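Materials for Book and Archive Care
Handout 6: Covering boards, warping and the flat case

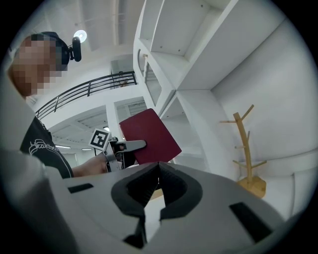
A case binding is a laminate, and most of its faults are faults of balance. The board is covered on one face with cloth or paper, adhesive is applied wet, and the two layers then dry at different rates and by different amounts. Any flat cover of some size, such as a dark red rectangular one held at an angle with its broad face turned upwards, presents the two quantities this handout deals with: the area over which the covering pulls, and the stiffness with which the board resists. Colour has no bearing on either, although dark cloths show adhesive stains more readily and are often pasted too thinly as a result.

6.1 Grain direction

Machine-made board has a grain. The fibres lie mainly along the direction in which the web travelled through the machine, and they swell across their width far more than along their length. A board that takes up moisture therefore grows mainly across the grain and bends most easily about an axis parallel to it. In a book, the grain of the boards, the covering, the endpapers and the text block should all run from head to tail. Where one component runs the other way, the case will pull diagonally or twist, and pressing will not cure it.

Three tests are in common use. Flexing the sheet in both directions is enough for paper and thin board. For thicker board, cut a strip in each direction and compare the droop over the edge of a bench. Damping one face of a small offcut gives the clearest result: the offcut curls into a shallow trough whose axis follows the grain. Mark the grain on the offcut and on the parent sheet before cutting anything else.

6.2 Direction of pull

Wet adhesive expands the covering. If the covering is laid down while expanded, it shrinks on drying and draws the board towards it, so that a newly covered board is concave on the covered side. The pastedown is put down later on the opposite face and draws the other way. The aim is for the second pull to equal the first, or to exceed it slightly, so that the finished board curves gently inwards and rests on the text block.

The factors that increase pull are:
thinner board
heavier or more absorbent covering
wetter adhesive
longer soaking time before laying down
drying without weight

Paste has a higher water content than PVA and gives a stronger pull for the same coverage. A mixture lies between the two. Students who change adhesive halfway through a project should expect the front and back boards to behave differently.

6.3 The Grindgate trial

The figures in this section come from the Grindgate binding trial, which ran for one season and finished in May. The trial used 252 covered boards, all of one size and cut from a single batch of Ulent grey board. Of these, 142 were lined on the inner face with a thin paper before covering and the rest were left unlined. All were covered in the same cloth and pressed overnight.

After conditioning, each board was laid on a surface plate and the gap at the centre of the long edge was measured with a feeler gauge. The lined boards were flatter as a group, and their readings were also closer together. The unlined boards included a small number that were almost perfectly flat, which should be treated as chance. A process that gives an occasional good result with a wide spread is a poor one for edition work, where a run may reach 2,000 copies.

The trial did not examine board from a second supplier, and it did not separate the effect of the lining paper from the effect of the additional wetting. Both are set as reading questions for the Lockyer seminar.

6.4 Storage conditions

Board should be stored flat, wrapped, and in the room where it will be used. Material brought from a cold store needs at least 18 hours to settle before it is cut. Stacks should be kept off outside walls. The Rastton store is ventilated at one end only, and sheets taken from the top of a stack there often differ in moisture content from those in the middle.

6.5 Correcting a warped case

Slight outward warp can sometimes be reduced by lifting the pastedown, lining the inner face of the board with paper of matching grain, and pressing between blotters. Change the blotters after the first hour and again at the end of the day. Severe warp caused by crossed grain calls for a new case. Do not dampen the outer face of cloth with a starch-filled finish, as the filler will mark.

Bring one covered offcut and one uncovered offcut to the practical on Tuesday, each marked with grain direction. Queries about board stock go to Natalie Blackburn.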